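Trash bags and the small bedroom

May 18, 2019

I have been working through the apartment one room at a time since we moved to Adville, and the small bedroom is the last one. I put it off because there isn't much in it. A room without much in it still collects a lot of trash, mostly receipts, tissues, tags off new clothes, and the plastic that everything comes wrapped in.

My old system was one big kitchen bag that I dragged from room to room. It worked fine in the McKinnon Street place, where there were only two rooms to drag it through. Now there's a hallway and a step down, and the bag kept splitting on the corner of the door frame. Isla Fairweather, who lived with me back then, says she always hated that bag. She never mentioned it at the time.

So I bought a roll of thin small liners. The pack was Hunico, 200 bags, and it cost less than the big ones. They are not strong. You wouldn't want to put anything with a point on it in there. For paper and tissues they are good enough, and a roll fits in a drawer.
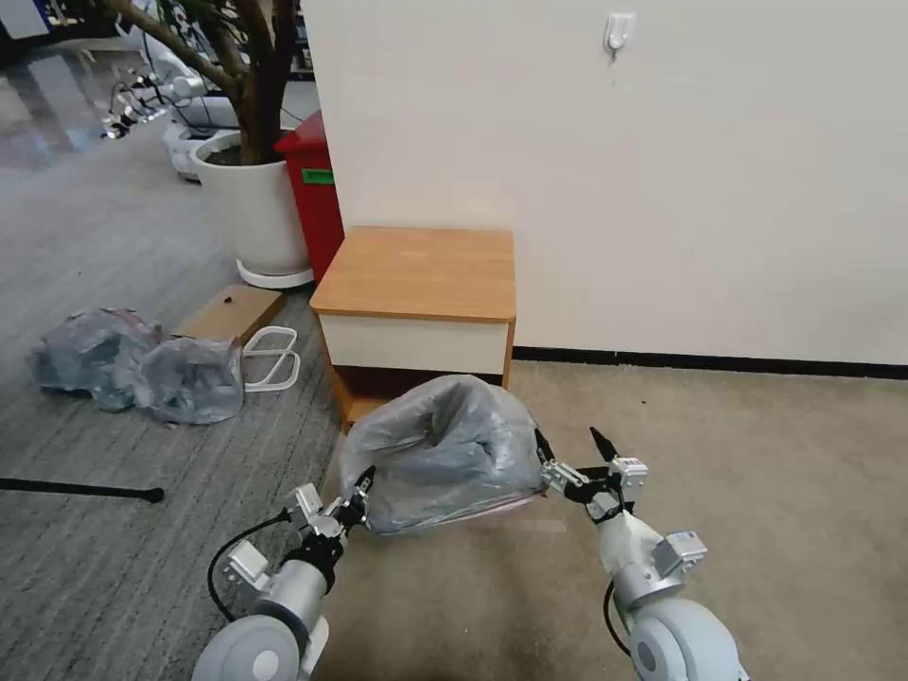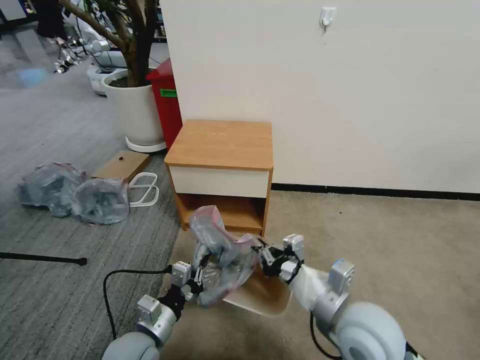
The thing I got wrong at first was size. I measured the top of the bin across and bought bags to match, and forgot that a bag has to fold over the rim and still reach the bottom. The first pack went to Rochelle Costigan downstairs, who has smaller bins than I do. For a tall bin like the red one in the corner, between the nightstand and the big white planter, I now look at the depth before anything else. I also open the bag all the way before it goes in, because these stick together at the mouth and it's annoying to sort out once it's halfway down.

The other change was where things go. I used to keep a basket on the floor by the bed for anything I hadn't decided about, and it was always full. The basket is gone. What I'm reading can go in the open part at the bottom of the nightstand, under the drawer, and if it doesn't fit there it goes back to the living room. I've kept that up for 3 weeks.

Still to do in the bedroom: wipe down the baseboard, find out whether the tree needs a bigger pot or just more water, and decide about the carpet. I'd like one floor covering in there and I have two. A new carpet from Skarodgate would be over 600 with fitting, so that can wait until September. I'll probably do the hall closet first, where the vacuum and the winter coats are still fighting for the same hook.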